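首页 > 机器人那些事 > 折腾记录

二月最丢人的一件事：我被一股雾骗了整整两个晚上

先说结论吧，省得有人看到一半急着在评论区问：手臂没坏，驱动器没烧，桌子也没着火。坏的是我对“画面正常”这四个字的信任（还有一点点面子）。

事情得从二月初说起。我们那套双臂的桌面平台，名字叫 Stalloris，熟悉我博客的朋友应该都烦了，我三天两头写它。白色大桌面，黑色架子，胸口高度装一个主相机，手腕上另有两个小的。平时跑的活很无聊，就是把小零件从一边挪到另一边，挪完再挪回来，看成功率。我负责的那部分叫 Gindier，说好听点是“运行监护”，说白了就是一堆判断什么时候该停下来的规则。关节力矩超了，停；通讯断了，停；相机掉帧超过 15 帧，停。我对这套规则还挺得意的，年前刚写完一篇长文吹它，链接就不放了，现在看着脸红。

那天晚上快八点，我在外面吃面，手机响了一下，是 Gindier 发的汇总。连续 40 次抓取，成功零次。

零次！

我第一反应是统计脚本又坏了。因为前一轮还是好好的，而且所有健康项全绿：力矩绿，温度绿，通讯绿，相机绿。四十次一次没抓到，系统还高高兴兴地跑下一轮，没有一条告警。我面都没吃完就往回走（那碗面其实不错，可惜了），路上还在跟 Cillian Ó Dubhghaill 发消息。Cillian 管硬件，人在另一个时区，平时是我们组脾气最好的，那天他回了我一句：“手臂有没有碰到桌子？”

我当时觉得他小题大做。后来证明，这才是唯一该问的问题。

到了地方我先按了急停。这一点我还是要表扬一下自己，因为以前的我会先凑过去看屏幕。急停按完，手臂抱闸，听到那一声“咔”，我才坐下来翻日志。日志有 696 行和抓取有关的记录，我从头往下读，读到一百多行的时候后背开始发凉：手臂不是没抓到，它是每次都很有信心地去抓一个不存在的东西。置信度还不低，有几次到了 0.72。它伸下去，合上夹爪，什么都没有，抬起来，报一个“空抓”，然后再找下一个不存在的东西。

更要命的是高度。正常抓取，夹爪停在离桌面还有一点余量的地方。那天晚上它估出来的目标高度忽高忽低，有三次已经低到余量里面去了。再低一点点，就是拿夹爪往桌面上怼。Cillian 问的就是这个。他看到“零成功、全绿”几个字，脑子里冒出来的是深度出了问题；我看到同样几个字，脑子里冒出来的是统计脚本。经验这个东西真是没法装。

接下来就是我浪费的第一个晚上。我查了标定文件，没人动过。查了模型版本，没换。查了手眼变换，重新算了一遍，误差小得漂亮。我甚至把相机驱动回退了一个版本，又装回来，纯粹是图个心安。到凌晨一点多，我把数值曲线看了个遍，唯独没干一件事：认真看一眼原始画面。

说出来你们别笑。我们平时看的监控页面是叠了一层东西的，检测框、轨迹、各种数字，画面本身被压得很小，对比度还自动拉过。我盯着那个小窗口看了一晚上，觉得“有点灰”，然后就过去了。有点灰嘛，晚上，正常。

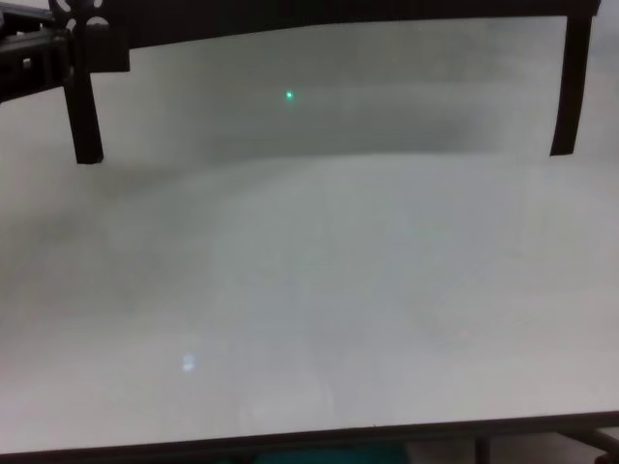 相机那条健康检查到底在查什么，我第二天晚上才肯老老实实去读自己写的代码。一共查三样：有没有新帧，时间戳对不对，平均亮度在不在范围里。就这三样。然后你拿胸口相机的原图去对：架子和左上角那块黑色的机构边缘利利索索，黑白分明，架子中间那一片灰背景却糊得跟泡了牛奶似的，桌面和后面的背景都快分不出界线了，右下方有一个淡淡发红的小点，我放大了好几次才敢说它在那儿。可是帧有没有？有。时间戳对不对？对。平均亮度呢？白桌面加白雾，亮度好得不得了！三项全过，绿灯。我写的检查，我自己都想给它鼓掌。

顺便说一句，清晰度其实我以前也想过要查，还写过一个版本，就是对整幅图算边缘强度，低于某个数就报警。后来嫌误报多，关掉了。这次我把那个老版本翻出来重跑，你猜怎么着，它照样过！黑架子太清楚了，边缘强度全让它一个人撑起来了。整幅图的平均分很好看，真正要干活的那块区域一塌糊涂。跟我高中成绩单一个毛病，体育拉分。

那么雾对深度做了什么呢？我不想写成教科书，只讲我们碰到的。我们的深度是双目匹配出来的，左右两张图要找到同一个点。桌面本来就是大白板一块，没什么纹理，平时靠零件自己的边缘和一点投影图案撑着。雾一上来，图案淡了，边缘软了，匹配器能抓住的东西就剩雾里那些一团一团的浓淡变化。它倒不挑食，给什么配什么，于是在桌面附近配出一堆飘忽的“表面”。检测模型再拿着这些东西一看，哟，这里鼓起来一块，像个零件，去抓吧。

这就解释了为什么置信度不低。模型从来没在这种画面上训练过，它不知道自己不知道。

看到这儿肯定有人要问：手腕相机呢？手腕相机离桌面近，情况按说应该好一些。是好一些。但是 Gindier 里有一条老规则，两路结果不一致的时候以主相机为准。谁定的？我定的。理由是当年手腕相机老是被线缆挡住，我嫌它烦。线缆的事早就修好了，规则一直留着。我翻提交记录的时候，那条注释写的是“暂时”。

唉，“暂时”。

第二个晚上剩下的时间，我在做一件早该做的事，就是把原始图存下来，按抓取编号一张张和日志对。对到一半 Cillian 上线了，我们俩开着语音一起看。他看图的习惯和我很不一样，我是找目标，他是找“不该动的东西”。他让我先别管桌面，盯着几个固定的地方，看它们在一组图里变没变。架子没变，桌沿没变，那相机就没歪，标定那条线可以划掉了。前后不到十分钟，我第一个晚上的活，全白干。

他还说了一句我记到现在的话，大意是：能见度不好的时候，人会放慢脚步，你的系统为什么不会？我想了半天，没想出怎么回嘴。确实，Gindier 从头到尾只有两个状态，跑，或者停。中间那一大段“我看不太清，慢一点”根本不存在。

所以修的时候，我没有只补一条“有雾就报警”完事。下面记一下改动，主要给我自己以后翻，也给同样在写监护逻辑的朋友参考，懒得看细节的可以跳过。

第一个改的是清晰度检查，从整幅图改成分块。桌面区域单独算，架子区域单独算，两边拿来比。以前这两块的比值相当稳定，现在只要桌面这边掉下去而架子还清清楚楚，就说明相机本身没失焦，是中间隔了什么东西。这个判断特别便宜，几乎不占时间，我写完以后坐在那里生了一会儿闷气，因为它只有二十来行。

第二个是深度的自检。桌面是平的，这是我们手里最可靠的一条常识，居然一直没用上！现在每次抓之前，先在桌面的空白处取一批点拟合平面，平面要是歪了、散了，或者和标定时的高度差太多，这一次就不抓，重新取图。连着三次不行，整套停下来喊人。我拿那天晚上存的图回放了一遍，第一次抓取就被拦住了，后面三十九次压根轮不到发生。

第三个是加了一个减速状态。清晰度往下掉但还没到停的程度，速度砍到正常的一小半，下探的最低高度往上抬，接触力的门限也收紧。这个状态我原本想起名叫“老花眼”，Cillian 不同意，现在叫降级模式，没意思透了。

第四个，那条“暂时”的规则删了。两路不一致就当不一致处理，谁也别听谁的，先停。

还有一个改动不在代码里。连续空抓这件事，以前只记在汇总里，一轮跑完才发。我当时的想法是，空抓又不危险，抓空了再抓呗。现在想想，真是糊涂。空抓一次是运气，连着空抓就是系统对世界的理解已经跑偏了，而一个理解跑偏的东西还在以正常速度挥胳膊。那三次低进余量里的下探，力矩一点异常都没有，因为它还没碰到任何东西。等力矩异常的时候，就已经碰上了。所以现在连续空抓到第五次直接停机，不用等汇总，也不用等我吃完面。

改完以后我跑了一星期，降级模式一共触发过四回，其中两回我觉得有点过于敏感，是桌面上方的光照变化引起的，阈值还得再磨。平面自检倒是一次误报都没有，我对它的感情目前比对 Gindier 其他部分加起来都深。速度上有一点损失，每次抓取多花一点点时间取图，做我们这种活完全能接受。要是你那边节拍卡得很死，可能要想想是不是隔几次查一回，不过我个人会先把节拍放一放。

写到这里突然想起来，年前那篇吹 Gindier 的文章下面，有位读者留过言，问相机被什么东西糊住了怎么办。我当时回的是“亮度检查会发现的”，后面还跟了一个笑脸。这位朋友，对不起，你是对的，我已经去把那条回复改了，笑脸也删了。

另外几个朋友私信问过我监控页面怎么改的，也顺手说一下：原始画面现在单独占一个大窗口，什么框都不叠，对比度不许自动拉。丑是丑了点，但一眼就能看出来灰不灰。检测框想看可以开，默认关着。

下一篇本来计划写 Carroll 那套夹爪的换指流程，我照片都整理好了，估计还是会写，就是得往后挪一挪。降级模式的阈值我想先磨完，顺便把那批存下来的图做成一个固定的回放测试，以后每次改 Gindier 都先过一遍。谁手头有双目在低对比度场景下的置信度估计方案，欢迎留言，长一点没关系，我都会看的。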